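Medicine, Law and the Patient
Session handout: Cannabis, pain and the hospital bed

Welcome back, everyone. I promised after the last session that I would write up my notes properly this time, so here they are, and I'm afraid they have grown in the typing. Please read them before the seminar if you can, with a cup of tea and a pencil for scribbling in the margins. Frøydis Fjeld will be leading the second hour and she does like people to arrive with opinions.

1. Where we had got to

Last time we talked about how a substance can be a medicine in one building and contraband in the next. The drug is the same in both places. The thing that changes is the paperwork around it: who wrote the prescription, who holds the key to the cupboard, and which set of rules the person at the door has been told to follow. Several of you found this maddening, and I have some sympathy, but do try to hold the annoyance for a while and ask what each rule was written to prevent.

2. The Pastmont case study

Our main example this week is the Pastmont hospice and its written policy on patients' own medicines. It is a short policy and I would like you to read all of it, including the dull part about storage. Ruba Sleiman, who worked on the wards there before she came to teach with us, has kindly added comments in the margin of your copy.

The policy sorts things a patient may bring in with them into 2 groups. Anything on a current prescription goes to the ward pharmacist, is checked, and is given back at the usual times. Anything else is either sent home with a relative or sealed in a bag and locked away until discharge. Cannabis oil bought without a prescription falls into the second group, however unwell the patient may be and however much relief it seems to bring them.

Ruba's comments are worth lingering over. She points out that "until discharge" is an odd phrase to use to somebody who is not expected to go home. She also notes that nurses were left to decide for themselves whether to ask about a faint smell in a side room, and that the policy gave them no help with this at all.

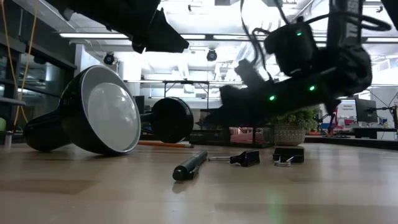
3. What the ward survey found

The Chidiac survey went to ward staff at several hospices, and 251 of them sent it back. Of those, 79 said they had at some point known of a patient using cannabis without a prescription and had not written it down. Please be careful with that figure! It tells us what people were willing to admit on a form, and it tells us nothing about how often it happened or whether any patient was better or worse for it. I have seen it quoted in student essays as "a third of nurses break the law", and that is wrong in at least two ways. See if you can find them both before we meet.

The written answers at the back are the best bit, to my mind. Many people wrote about confidentiality, and about the fear of a patient losing trust in them in the last weeks of life. A few wrote about the other side of it: drowsiness, a fall in the night, a doctor raising a dose without knowing what else had been taken.

4. Questions to bring with you

If you were redrafting the Pastmont policy, would you keep the sealed bag?

Who should a nurse tell first, and does it matter whether the patient has asked her not to?

Is there a fair difference between a patient with months to live and one with years?

5. Reading

Bestik, chapter on consent and the dying patient. Long, but kindly written.
Relus, the short paper on hospital searches. Skip the appendix unless you enjoy that sort of thing.

Essay plans are due at the end of October. A page is plenty.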